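How many sim demos before I train?

Elis Prydderch
I've been recording pick-up examples in Ondidar, all simulated, and I've got 185 so far. It's one long reddish thing on a wooden table, over and over, and my wrists are killing me! My mate reckons I need 1000. Do I really? 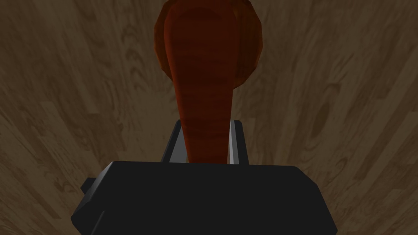 I've kept the start spot nearly the same each time (lazy, I know) and I bin any run where I drop it. Training takes 3 hours on my old PC, so I'd rather not guess.

Plutard
Train on what you've got tonight, then see where it goes wrong. I stopped at 400 and was happy enough. But do shift that start spot about! Mine fell to bits the moment I nudged the object sideways.

Gape
more is always better, just do the 1000

Pilliritz
Agree with Plutard. I'd also swap the table texture now and then, mine got weirdly fond of one bit of wood grain.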